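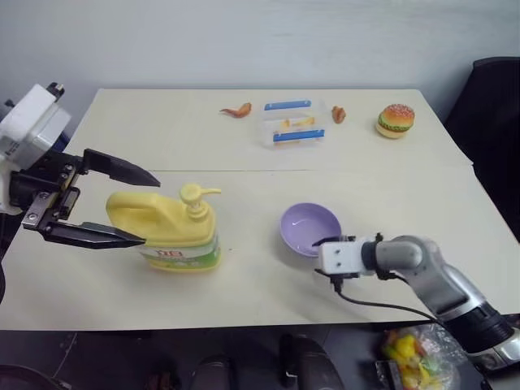 Page last changed: May, 16:13

Search this site Enter keywords Go

Report by Mathias Kofler, Romstead trial kitchen

Progress on the Femow two-arm kit, second report

The trial of the Femow kit is at its halfway point. The grant pays for one kit on hire from Reisinger, the table and props, and my time on the bench. So far we have logged 716 attempts against a target of 1,000, and I expect to reach the target within the hire period.

The present set of tasks uses a yellow jug with a pump top, a purple bowl, a clear food box with blue locking strips and several food models, among them a toy hamburger. The left arm works the jug and the right arm works the bowl. Both grippers can reach the front half of the table without the arms crossing. The back half is harder for the right arm and we have asked Reisinger whether the mount can be moved forward.

Handling the bowl by its rim is now dependable. The jug is less so. Its handle is thick and the long fingers have to be opened wide before they come near it, so small errors in the approach matter more. The clear box remains the weakest item – the lid outline is hard to pick out against a cream table top. Zindport supplied a darker mat for us to try and results with it will be in the next report.

Set-up took 4 days, two more than the supplier's guide allows. Most of the extra time went on cable routing and on a fault in the left gripper, which Reisinger replaced free of charge. Support has been good by phone and slow by email. The manual needs work, especially the section on restarting after a stop.

Spending is within budget. There are 13 hire days left. I would like agreement to move the unspent travel money to a second set of finger tips – the present pair is showing wear at the points.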